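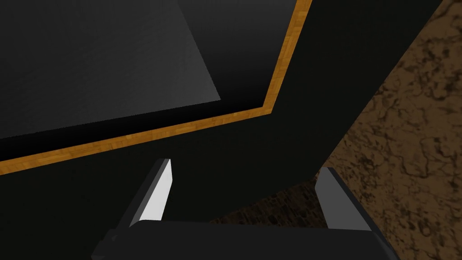
marshlane: The 500 deposit is normal for Woser, they ask it on every cottage over four bedrooms. What isn't normal is keeping £351 of it without sending an itemised list. Have you asked for one in writing?

twokettles
Yes, twice. First reply said "additional cleaning and linen". Second reply quoted the booking terms back at me. We had the place at Prunum for 7 nights and left it swept, bins out, dishwasher emptied.

marshlane
Then ask a third time and give them a date to answer by. I used to let a flat through Promton and they always sent the guest the cleaner's invoice if any money was held back.

Posted 31/12/2021
dunlin
I'll take the other side. I own two lets and linen is expensive. If a duvet has to be replaced and the cleaner is in for an extra half day, you get to £351 quicker than you'd think. The agent may be slow with the paperwork but that doesn't make the charge wrong.

twokettles
Nothing was said about a duvet. If it was a duvet they can say it was a duvet.

dunlin
Fair enough. I'd still wait until the office is back after New Year before going to the bank about it.

oldgate
Was the listing accurate otherwise? We looked at Prunum for February and the advert goes on about the house being built in 1846 but is very thin on heating, parking and what is in the kitchen. 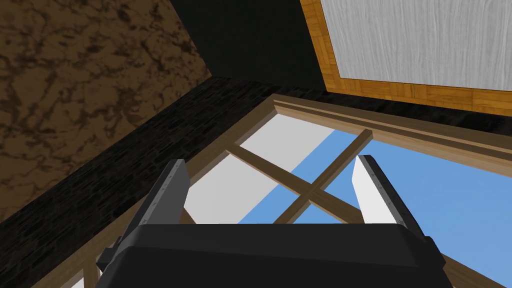
twokettles
The advert was mostly right. Parking is for two cars, not three, and the third has to go on the lane. Heating is on a timer you can't change without ringing the agent. The main bedroom faces the lane and there are no curtains in it, only a thin blind. If your window has crossing wooden bars like that one, set in a dark wall, expect the room to want a lamp in winter, because ours did by mid afternoon. Kitchen was fine, decent pans, blunt knives.

oldgate
Thanks. The heating would put us off. Is there a shorter stay than a week?

twokettles
Not that I could find. Saturday to Saturday.

marshlane
Ikeda have a couple of places near there and do long weekends out of season. Smaller deposit too.

dunlin
Their cleaning fee is added at the end though, so check the total before you compare.

marshlane
It shows on the first page now. They changed it.

twokettles
Letter written, posting it on Monday. I've asked for the invoice and the cleaner's check sheet, and given them 7 days.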